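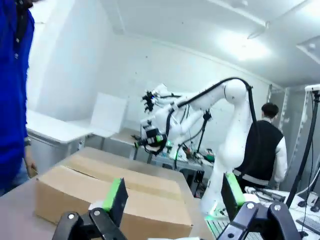

A closed carton on one of the grey-topped tables at Marnen.

Dec 29, 2019

The packing hall at Marnen opens to visitors twice a year, once in March and once in the dead week after Christmas. I had missed the spring one, so I put my name down early for this. There were 105 places and they had all gone by the time I rang back to ask about parking.

You go in by the side door on the canal road. Lorna Enriquez was at the desk with a list and a tray of visitor badges, and she sent us through in small groups. Ours was taken round by Tanko Ezeani, who has worked in the hall for most of his adult life and knows where every carton size is kept without looking at the shelf labels.

The first stop was the board store. Flat cartons come in strapped to pallets and are left for two days before anyone folds them. Tanko said board that has come straight off a cold lorry tends to crack along the creases. He passed round a good one and a bad one. The bad one had a white line down the fold where the outer paper had split, and it went straight into the recycling cage.

Next came folding. Most of us had a go. The short flaps go in first, then the long ones, and the two long ones should meet in the middle with no overlap and no gap. Mine had a gap you could have posted a letter through. Tanko opened it up, pushed the opposite corners towards each other until the box stood square, and closed it again, and then the seam was fine. I have been closing boxes on the skew at home for years.

Taping was shown on the plain brown cartons. One strip runs along the seam and a short way down each end, and for heavier goods two more go across the ends. They use paper tape that has to be wetted - it comes out of a dispenser with a brush and a little tank - and it takes a few seconds to grip. A boy in our group asked how much the boxes could hold and was told it depends on the board. The usual single-wall one is kept for lighter things such as lampshades and bedding. Crockery goes in double-wall.

We spent longest on filling. Hae-won Seo had a table set out with crumpled paper, card dividers and a box of seconds from Gitora, the pottery that sends its orders out through Marnen. She packed six mugs while talking and then turned the closed box over and gave it a shake beside her ear. There was no sound. Her rule is that the paper should be slightly too much for the box, so the flaps have to be pressed down. She doesn't like newspaper, which marks pale glazes.

Tea was in the canteen upstairs, with mince pies. There is a window over the loading bay, though with no lorries in there was little to see. A printed sheet on the wall gave the carton sizes by number, and 219 had been ringed in pen. I asked Manaia Baxter, who was pouring. It is the size they run out of every December, and the new supplier, Cokent, has promised a better delivery next year.

After tea you could wander back on your own. There was a small sales table near the door with flat-packed cartons in bundles, rolls of the paper tape at a fair price, and string. I bought a bundle of the medium ones. Card payments weren't working, so bring cash.

Practical points. The visit took two hours including tea. The floor is level throughout but the canteen is up a flight of stairs, and the goods lift wasn't in use for visitors. The hall is not heated much, so keep your coat. Parking is on the Danladi Street side, and the walk from there is some 200 metres along an unlit path, so a torch helps in winter. Bookings for March open in the new year, by telephone only.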